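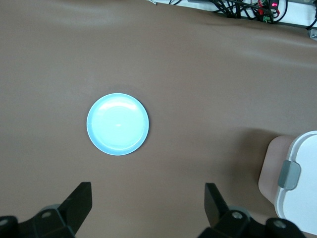
Round plate on the brown cover, the folds still in it.

Domon notebook, June, afternoon

Continued from the last page. The table for the small things is now set up in the long room, with the brown cover on it. The cover came from Catona on a roll, and then it was kept folded on a shelf in Halás for the whole winter. This was a mistake and it was mine. Please do not fold the second one.

I tried first to make the folds go out by pulling the cover from the corners. It moves the fold to another place and the fold stays the same. After this I left it under the atlas and the two heavy cutting boards over lunch. A little better near the boards, no change elsewhere. I do not want to use the iron before I have tried it on the cut-off piece, which is in the drawer with the tape. If somebody has taken the cut-off piece, please put it back.

The colour I am content with. On the old grey table we always lost the white caps and the clear bags, one had to search with the hand. On brown a pale thing is found at once. The dark screws will be the opposite problem, but these we sort on the other table anyway.

The plate. We had the habit to put small parts directly on the table when a box is opened, and then they travel. I took a plate from the kitchen shelf because it was near, and I think it should stay. The rim is narrow but raised, and for light parts this is enough. It is glossy, so under the lamps one sees the reflections, and a clear part can be difficult to notice on it if one looks straight from above. From the chair it is fine. A matt plate would be better. I looked in the Ralldale catalogue and they have only matt bowls, and the bowl is too deep for picking with the fingers.

Agreed for now: one kind of part on the plate at a time. When you finish, the plate is empty when you leave it. It goes on the left, the box goes in the middle.

The boxes. I compared the old open trays with the lidded box. The trays are quick, but everything in them is dusty after one month, and I washed 70 caps this morning only for this reason. The lid with the latches on the short sides keeps closed when one carries it by the handle. I carried it down the corridor and back with 400 g of washers inside and the lid did not move. I have not tried with more. Close both latches before lifting, also when you go only to the next table. With one latch closed the lid looks shut and it is not.

The label question is still open. On the lid is the natural place, but the lids can be changed between boxes, and then the label tells a lie. On the long side it is better, only then the box must always be turned with the same side to the chair. I wrote "13" on a piece of paper tape and put it on the long side of the next box to see if it stays there for one week.

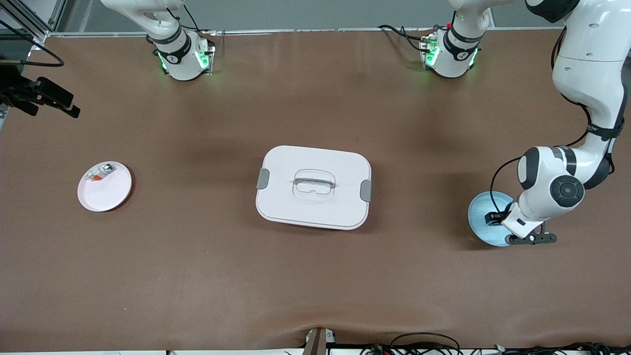

Yaw Sarpong: I would put the label on the side and also inside the lid, the same number, in pencil. Then if the lids are mixed you see it when you open. And please not the paper tape, it left glue on the trays last year and I was the one who cleaned it. About the plate, I agree with one kind at a time, but I am left-handed or nearly, and for me the plate should be on the right. Can it be free?

My answer, written later the same afternoon: yes, the side of the plate is free. The box stays in the middle. The number inside the lid is a good idea and I will do it with the soft pencil. For the tape I will ask Ralldale if they sell the kind that comes off clean, until then the one piece stays as a test and I will clean it myself.

Still to do:
Try the iron on the cut-off piece, lowest heat, with a cloth between.
Roll the second cover on a tube, the outer side out.
Wash the old trays and move them to the store in Halás.
Number the lids from inside.
Ask in the kitchen if they miss the plate.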